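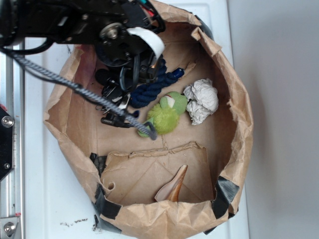 Why do households fold and reuse paper grocery bags when new ones cost almost nothing? In the Stusmont survey, the most common answer was that the bags already had a second job at home, mainly holding recycling or small items.

3.2 Reuse and storage

We surveyed 428 households in the Stusmont and Lanow districts in June. Each household was asked how many times its last paper bag had been used before disposal. The median was 2 uses. Bags that had been used for storage stayed in the home longer than bags used for carrying, and 17 households reported keeping one in place for more than a year. Guerra's earlier work in Quintana found a similar split, although that study left out apartment buildings.

Wear was recorded on a five-point scale at the rim, walls, and base. Rim damage came first in most storage bags. Rolling the rim outward makes the opening stiffer but adds creases, and several respondents used tape to keep the shape.
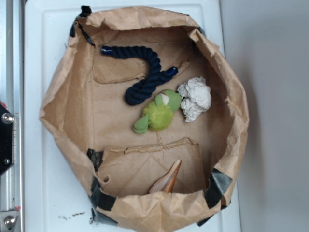

Figure 4. Kraft paper bag with rolled rim and strips of tape, seen from above.

Base failure was rare outside the carrying group. Households that stored damp items were analyzed separately (Section 3.4).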